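Squaring up the pushing cell again

Posted in September | Filed under: cell notes, maintenance

The pushing cell had been drifting since the spring and I finally gave it a full day. These are my notes, mostly so that I can find them next time, and partly for the two people who wrote in asking how the board is held down.

The cell is simple. One arm, one black cylindrical tool pointing down, a wooden board on a perforated blue table, and eight painted blocks. The controller is a Plenen unit that came with the arm. The arm moves the blocks around by pushing them with the tool. There are no fingers to adjust and no air lines to leak, so nearly all the upkeep is geometry: where the board is, how flat it is, and how far the tip is above it.

The complaint was that the tip rode at different heights in different places. At the back left it was skimming the wood. At the front right it had enough air under it to worry me, although it was still catching the blocks. I had been covering for this with a bigger safety height in software, which works until the tool starts to climb over a low block.

I began with the table, because everything else is measured from it. The panels are separate and meet at visible joints, and a small step at a joint will rock anything that sits across it. I took the board off, vacuumed the holes, and ran a straightedge over each joint in both directions. One joint had a step I could catch with a fingernail. Loosening the panel, cleaning the grit out from under it and tightening it down again took the step out.

Next, the underside of the board. Pale maple moves with the weather whatever finish you put on it, and this one had picked up a slight cup. I scraped off two hard lumps of old glue, then let the board sit overnight on the table with weights on it before bolting anything.
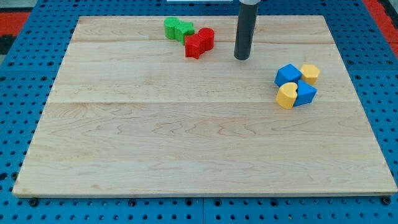

The bolts go in last and they go in gently. My mistake at the last rebuild was to tighten one front corner all the way and then the other, which pulled a twist into the planks. Now I bring both up finger tight, check the board for rock, and go a quarter turn at a time, alternating. Stop when the board no longer shifts under a firm push from the side. Any more torque just bends wood.

With the board down, I redid the height map. The routine is the one in the Bretar notes, with a few changes:

1. Clear the board. Home the arm. Let it run a slow warm-up loop for 19 minutes.
2. Check that the tool is seated fully in its collar. Mark the collar with a paint pen so you can see later if it has crept.
3. Touch off at 50 points with a feeler gauge under the tip, working back to front.
4. Fit a plane. Look at the leftover error before accepting it. If one point is far out, clean that spot and measure it again before blaming the arm.
5. Save the plane under a new name. Do not overwrite the old one.

Step 5 is there because I once overwrote a good plane with a bad one and lost an afternoon.

The seams between the planks deserve their own check. The rounded tip will cross a small ridge without trouble, but a block being pushed can stop dead against one. I slid the red star across each seam by hand, points first, and sanded wherever it hesitated. Use fine paper on a flat block, along the grain, and wipe the dust off before it ends up under the next block.

After that I ran the Zacharopoulos test, our name for a long run of random pushes that sorts the blocks into groups and breaks them up again. It did 621 pushes before I stopped it, with no tool contact on the wood and two stalls, both with the heart turned notch first into the tip. The stalls are a planning problem and I have left them alone.

The safety height is back to its original value. I have set the log to remind me to redo the touch-off every 900 cycles, or sooner if the heating comes on and the room dries out. A spare tip is on order from Piltska, and when it arrives I will have to repeat steps 2 to 5 anyway.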